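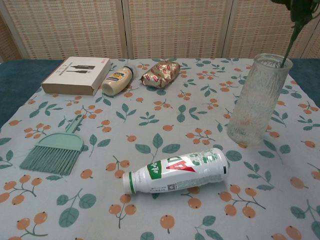
3. Handling rules, status at 29 August 2020

Draft 3 of the Rafferty tabletop handling code went to Zudasau for review. Changes since January:

- Items lying on their side, such as bottles and tubes, are now a separate class with their own grip limits.
- Translucent vessels must be listed before a run. Frosted glass is included.
- Patterned cloths are permitted — plain surfaces remain the default for acceptance tests.

Grondeck has logged 1,000 of 2,000 planned trials against the draft. Rule 7 (stop distance near glass) is still open and needs up to 100 further trials.

Mutton Project Office — Back to top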